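Opinion > Home and Office > Furniture

By Mirta Gallardo
August

Filed under: Things We Live With

Leave the cords where you can see them

I moved my desk in the spring and spent most of a Tuesday on the wires. I had bought a kit from Gekari with sleeves, adhesive clips and a steel tray that screws to the underside of the desk. By evening every cord was out of sight. The following week my monitor went dark, and I had to lie on my back with a flashlight in my teeth and cut seven zip ties to find the loose plug.

I have taken the tray down since then. My view now is that most of us would be better off leaving our cords in the open, with the slack bundled up in plain sight.

Furniture makers have pushed us the other way for a long time. The Skistwood catalog sells a desk with a hidden channel along the back, and the channel adds $406 to the price. In the photographs the lamp is lit and the computer is on, and there is no wire anywhere. I don't know anyone whose desk looks like that after a month of work. A channel is sized for the cords you own on the day you buy it. Then you add a second screen or a charger with a fat brick on the end, and the lid won't close.

The office I worked in before this one had raceways along every wall. When we moved out, the electrician pulled 12 dead cords from behind a single row of desks. They had been left because getting at them was more trouble than leaving them.

The one feature I would pay for is a hole. A round hole drilled through the panel, big enough for a plug, does nearly everything the expensive systems do. The cord comes through where you need it and the extra length stays where a hand can reach it. If something stops working, you follow the wire with your finger.

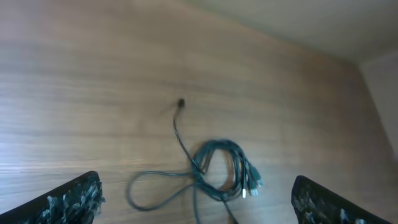
A coil of black cord against brown wood doesn't bother me. It looks like what it is, and it takes a minute to undo. I would keep it off the floor where people walk, and I would keep it away from a toddler or a dog that chews. Past that I can't see what harm it does.

Innes Haldane read a draft of this and disagreed, saying that loose cords collect dust faster than anything else in a room, that she had once wiped down a bundle and turned the rag gray, and that a sleeve at least can be vacuumed. I grant her the dust. I still think a bundle you can see gets wiped now and then, and mine in the tray never did.

She also uses wireless everything, and charges it at night from a strip behind the couch. I have asked to see the strip.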